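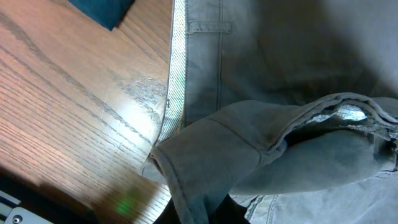
Gray-green twill trousers on the sorting table.

Last updated: December

The clothing exchange in Skirdale handled 3,062 pieces last year, and more than half were pants or shorts. The woman who runs the folding table asked to be left unnamed. "I'm there to fold," she said.

She starts with the waistband. "Get that straight and the legs will follow. If you start at the hem you end up doing it over." Twill is her favorite fabric to work with – it holds a crease and stacks well. Thin cotton shorts take her longer, because the pockets bunch up inside and the legs never want to lie on top of each other.

Long pants are folded in half lengthwise, then over again until they fit the shelf. The shelves hold stacks of 6. "Any higher and people pull from the bottom," she said.
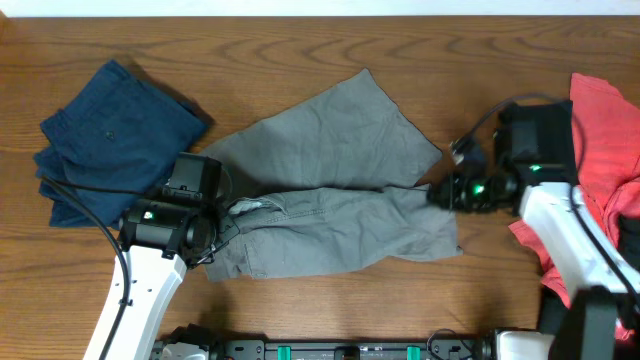

Shorts should be hung up, according to another regular at the table, who said folding them was a waste of shelf space. She has heard this before. "We had hangers for 2 months. Everything slid off."

Colors are kept apart when there is time. Navy goes fastest. Red pieces can sit for weeks, she said, and then all go on one Friday.

Asked if she folds this way at home, she said her own pants are on a chair.

Contact | © Skirdale Clothing Exchange | Back to top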